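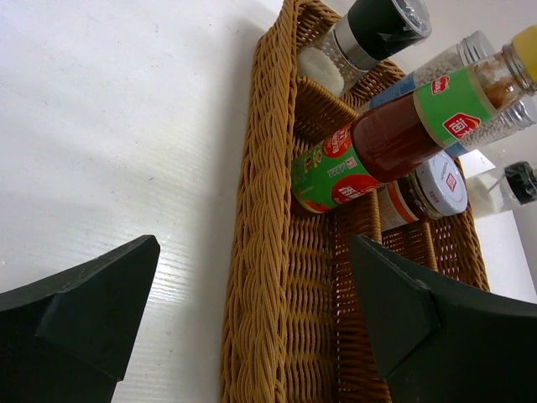

Subject: Re: Stelel two-finger kit – worth it for condiment sorting?

Date: Nov 24, 2022

Replying to the list since two people wrote to me off-list with the same thing. The earlier message first:

> We are looking at the Stelel kit (two fingers, wrist camera, mount plate)
> from Kurkier for a small kitchen line. The work is taking bottles and jars
> out of divided baskets and putting them back. Has anyone run it on glass?
> The sales page only shows it with cardboard boxes. Also, is the Plultetham
> software extra, and do we need it? We have 57 baskets to deal with and
> don't want to buy the wrong fingers twice.

We have had one set since early November, on loan from Kurkier with the option to keep it. The wrist view at the top of this message is typical of our setup: wicker basket on a white table, fingers open, a tall sauce bottle standing in the middle compartment, diagonal in the view, with a short white-lidded jar right up against it. There is a grinder at the far end with a big black cap. If your baskets look like that, most of what follows should apply.

Glass. It works, with limits. Over 98 tries on bottles and jars we had 51 good picks before we changed anything, and most of the misses were jars that sat too close to a bottle. The fingers are thick and the tips are blunt, so they need room on both sides. After that we started taking the tall bottle out first and things went better, but I don't have a clean count for that yet.

Baskets. Wicker is harder than plastic bins. The rim on ours is a thick braid and the fingers catch on it if you come in low. We raised the approach height and lost a little speed. The dividers are the other problem – when the target leans on one, there is nowhere for the second finger to go. For those we still move the item by hand.

Camera. Good enough. The white table gives a bright streak near the left finger under our lights, and a clear cap on a clear container with pale contents is the worst case for finding edges. Labels with strong color are easy. We get more from the green label on a sauce bottle than from the bottle's outline. Turning down the overhead lamp helped some.

Software. Plultetham is a separate item on the quote. You can run the fingers without it if you write your own open and close commands. We used it for the first week and then stopped, mainly so we could log things our own way. The calibration screen is the part I miss.

Price. Our quote was up to 400 a month for the loan, depending on how many hours, and the mount plate was included. Ask about spare tips before signing. Ours were left off the first quote and had to be added.

We also looked at Lo Presti's slim fingers. They would fit between a jar and a bottle much better, but they didn't match our wrist mount and the adapter had a long wait. If your arm takes them directly I would try those first for the jars.

For 57 baskets I'd ask Kurkier for a short loan and run your worst ones. I can send our approach heights to anyone who wants them. Reply on the list, please, so it ends up in the archive.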